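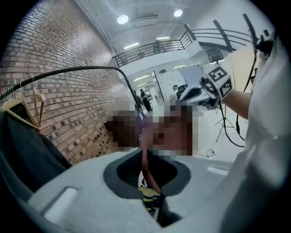
They asked us to teach the thing our job and then acted surprised when we wanted to know what our job would be after. One comment from the staff survey, unsigned, and we kept coming back to it.

Background. Willero takes clothing returns at its Plitgate site. Items come in, get checked, rehung or folded, sent back out. Until January all of it by hand. Now part of the shift goes to demonstrations: pick up a garment with a hand-held gripper, hang it, fold it, put it down, again. The recordings go to train the Perkis arms, which are supposed to take over folding first and hanging later.

Our question: what changes for the people doing it, before the arms even arrive?

Method. Survey (40 handed out, 8 came back blank), two visits, and the shift logs Willero let us read. We did not get pay data. Asked twice.

What we found, in no real order:

Pace. Slower with the gripper, everybody says so. The hourly target was dropped for demo work and people like that part a lot. Some asked to stay on demos full time.

Hands and wrists. Came up more than we expected. Squeezing the grip all afternoon is a diferent kind of tired from folding. Knitwear was the worst according to the comments, it slides. Breaks are the same length as before.

Skill. Experienced folders do small things without thinking, a flick to get the sleeve flat, and two fingers can't do it. So they have to invent a clumsier way and repeat it. A few found this interesting. More found it annoying.
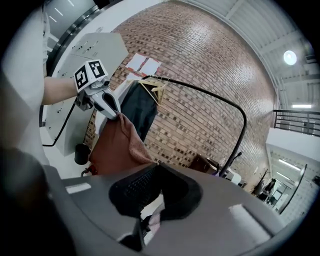
Logs show 342 demos in the first month and then a drop, nearly 200 the month after. Management put it down to the holiday backlog. Survey says people got bored and stopped signing up. Probably both, we cant tell from the logs.

Compared with Skyrme (last year's group did their report there): similar start, but Skyrme wrote down what would happen to each role before any recording began. Plitgate has a slide saying "new opportunities" and no list of them.

Recommendations
- put the role plan in writing
- rotate demo work, cap it at half a shift
- let the folders review what the arms learn, they spot bad folds fast

Limits: small survey, one site, no night shift answers at all. Full tables in appendix B, appendix A is the question sheet.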